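The Ferry to Telness

Mayuree Jaidee had been selling tickets for the Telness ferry for 12 years when her father asked her to find out what was still in the house at Brikcombe. He did not want to go himself. He said his knees were bad, and they were, but he had walked to the harbor that morning to tell her so.

She took the early boat. Annag Cowie was on deck, coiling rope, and asked if she was finally selling the place.

"I'm only looking," Mayuree said.

"That's what your uncle said about Adix."

Adix was a boat. Her uncle Sakda had looked at it one June, bought it by supper, and never once got it past the breakwater. It sank at its mooring four years later with his good radio on board.
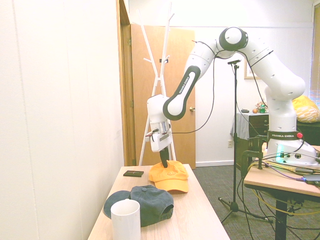
The house was number 202, although the road had never had that many houses on it. The key turned on the second try. Inside, the air smelled of soap and old paper. Somebody had left the kitchen chairs upside down on the table, the way they do in a café at closing time.

She went through the rooms with a notebook. Stove. Two beds. A wardrobe with one door. In the back bedroom she found her uncle's letters in a biscuit tin, most of them from the bank and four from a woman named Yaowalak Meesuk. Mayuree had never heard of her. She sat on the bare mattress and looked at the envelopes for a while — the handwriting was small and leaned to the left — and then she put the lid back on. 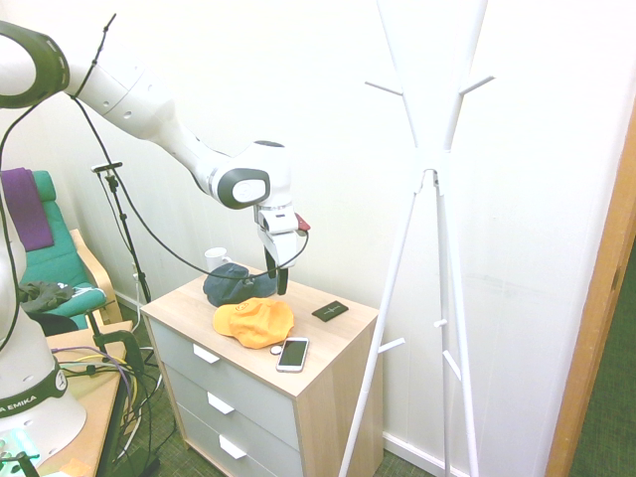 At noon a man knocked. He was Nipon Phetsri from across the road, and he had brought a bag of plums.

"Your uncle owed me 40 dollars," he said. "I'm not asking for it. I just thought somebody should know."

"What was it for?"

"A pump. For the boat."

She laughed, and then he did too. They ate the plums standing on the step. She asked him if he had ever met a Yaowalak.

"She came in the summers," Nipon said. "She didn't like the boat either."

He wiped his hands on his trousers and told her the gutter on the north side needed work before winter. After he left, she wrote "gutter" in the notebook, under the wardrobe.
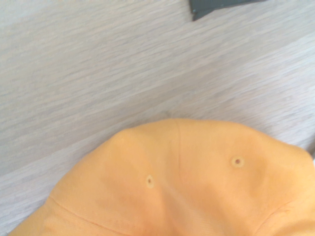
The last ferry was nearly empty. She sat inside with the tin on her lap and her coat buttoned to the neck. Annag came by to check her ticket, which was a joke between them, and nodded at the tin.

"Is that all you took?"

"For now."

Her father was waiting on the Telness side, under the lamp by the ticket office, standing very straight for a man with bad knees. He looked at the tin before he looked at her.

"So you found those," he said, and he held out his arm for her to take.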